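Floor Grids and Tidy-Up Games: Your Questions
by Thandeka Swanepoel

What is a floor grid for?
Mostly it's for giving things a home! I mark out big squares with blue tape, and then "pop it back in its square" means something to everyone who walks in.

Do the lines have to be perfect?
Oh goodness, no. Mine go a bit ragged at the ends and I've never lost sleep over it.
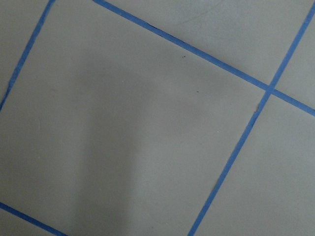
What I do care about is pressing the tape down well where two strips cross, as you've got a double layer there (I use the back of a spoon).

Which tape do you buy?
Venter, the low-tack one. I tried Tekero for a while and it left a sticky line I was still scrubbing off in January.

What do you put the cubes in?
A shallow tub, every time. Deep boxes swallow everything and you end up tipping the lot out again. My pink one is lovely for this, and a purple, a red and a yellow foam cube sit in it with room to spare.
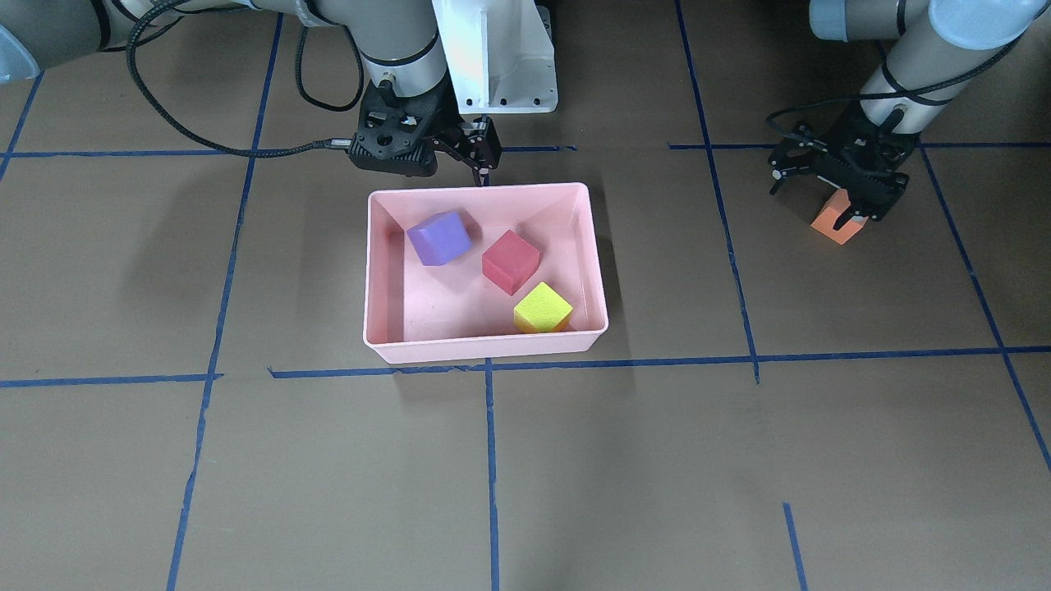 Issue 7, page 2

Why foam cubes and not wooden ones?
They're quiet! Drop a foam one and the neighbours downstairs never know.

Where should the tub go?
I like it close to a line, so it's easy to put back in the same spot.

Can I leave the tape down?
I do, for weeks at a time, but lift a corner now and then to check your floor's happy.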